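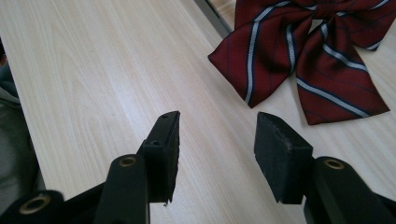
Coltosance Student Robotics > Projects > Uniform bow task, is it worth a term?

kanlow_lab
Posted 10 Jul 2018
Our club is picking a project for November and the front runner is getting a gripper to pick up a school uniform bow and lay it in a tray. Kyrylo Pasichnyk is pushing for it and wants everybody collecting demos by hand first. I'm not sold. We got 63 demos done in one afternoon and I can't say what they're good for.

brakis13
What's the complaint? Cloth is a real problem. Blocks are solved.

kanlow_lab
Blocks are solved on YouTube. In our club room the arm still knocks them over. And a striped bow is about the easiest cloth you could pick. Dark red on pale wood, a camera could find that half asleep. Try a beige sock.

tapeandglue
Finding it and grabbing it are different jobs. The tails lie flat on the table. You come in too high and close on air, too low and you push the tabletop. We tried ribbon last year and gave up after 4 weeks.

brakis13
Then go for the knot, it's thicker.

tapeandglue
Sure, if it's facing the way you want. Ours never was.

jaiswal_fan
Check your foam before blaming the task. If the pad is torn at the bottom corner you get a different grip every time, and then your demos don't match each other. New foam costs next to nothing.

kanlow_lab
Fair, one of ours is frayed right there. I still doubt that's what decides it. Kyrylo says we'll hit 80 percent by the end of term. 80 percent of what? Same bow, same table, same daylight? I'd call that memorizing.

kpasichnyk
I said 80 with the bow turned to angles we didn't train on. You left before that part of the meeting.

kanlow_lab
OK, I missed that. Who picks the angles?

kpasichnyk
You can. Write them down before we train and don't show me.

brakis13
Do that and post the failures too. The Jaiswal writeup only had the good runs and I wasted over 13 hours trying to copy it.

kanlow_lab
Fine. I'll vote yes if we swap the foam first and redo the demos from zero.

kpasichnyk
All 63?

kanlow_lab
All of them.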